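Flaremdale Gym: Pre-Season Walkthrough, Court and Bleachers
January list, home side, with my comments typed in after
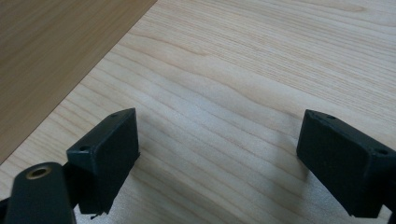

OK so this is the same list we used last season, plus a couple of lines Ida Hinrichs asked for after the Ullholm game. I went through it Monday before practice with Detlef Oltmanns, who had the keys and the good flashlight. Where I write OK I mean I looked at it myself. Where I write FIX, somebody needs to do something before we let 300 people in to yell at the refs.

COURT

1. Floor clean and free of grit, both ends
OK. Swept twice. The far baseline always collects dirt from the side door, so whoever opens up on game night, please run the wide broom there one more time after warmups start.

2. No raised boards, splinters or popped nails
FIX. One board by the visitors' bench clicks when you step on it. It doesn't stick up enough to catch a shoe yet, but I stood there rocking on it like an idiot for a while and it definitely moves. Marked with blue tape. Please leave the tape alone until it's been looked at!

3. Lines visible, no peeling tape
OK on the basketball lines. The volleyball tape is coming up in one corner. I pressed it down, and we'll see if it lasts the week.

4. Wet mop and dry towels at both baselines
Only at one. We own two mops, I know we do, I bought the second one.

BASKETS

5. Rims level, bolts tight
OK. Detlef was up on the ladder for both. North rim needed a quarter turn on one bolt.

6. Nets whole and hooked at every loop
South net has two loops off. New net is in the Diekmann box in the storage room, under the pinnies.

7. Padding on the backboard edge and the post
FIX. The post pad on the north side slides down. Somebody wrapped it with a bungee cord, and the hook is at exactly the height of a ninth grader's face. I took it off. Needs real straps. Until then we aren't running full speed layup drills at that end, and yes, I know that makes practice a pain.

8. Clearance behind each baseline, 6 feet at least
South end OK. North end is OK as long as the ball rack and the folding chairs go back in the closet. They were out again on Monday.

BLEACHERS

9. Wheels locked when pulled out
OK, all sections. Gunther Sperling showed me the trick with the last one, you have to lift a little and then kick the lock down. If it doesn't clunk, it isn't locked.

10. End rails in and pinned
FIX. One pin missing, top row, scorer's side. We used a bolt last year and I'd like a real pin this time. Keep people off that end of the top row for now.

11. Steps and aisle strips
Worn but grippy. I'd call it OK for this season. Anouk De Smet doesn't agree with me and wants them replaced now, so I'm putting that down here in fairness to her. She sat up there for every home game and I didn't.

12. Nothing stored underneath
Ha. One sweatshirt, a crushed popcorn tub, and somebody's history homework (graded, decent score). All cleared out.

SCORER'S TABLE

13. Cords taped down or run along the wall
OK now. It wasn't when I got there. The clock cord was stretched right across where the subs check in.

14. Horn and clock tested
Works. The clock loses its mind if you reset it while the horn is still going, so wait a second. Şükran Avcı is running it again this year and she already knows.

15. Table padded on the court side
OK.

FIRST AID AND EXITS

16. Kit stocked
Ice packs are down to 9. I'd like 40 to start the season with tournament weekend coming. Tape is fine. The Girnari bag (the red one) had no gloves in it at all, so I moved a box over from the office.

17. AED light green, cabinet opens
OK. Checked both.

18. Exit doors open from inside, nothing blocking
Main doors OK. Side door sticks — you have to hit the bar with your hip. Opens every time, but I want it looked at before we've got a full house and a fourth quarter like the Ullholm one.

19. Exit signs lit
OK, all of them.

WHAT'S STILL OPEN

The clicking board, the north post pad, the bleacher pin, the side door. The pad is the one I care about most. If it isn't strapped by the first home game, I'm going to ask to swap that date and play over at Ullholm, and I really don't want to give those guys an extra home game after last year.

Detlef has the paper copy with both our initials. If you find the other mop, text me.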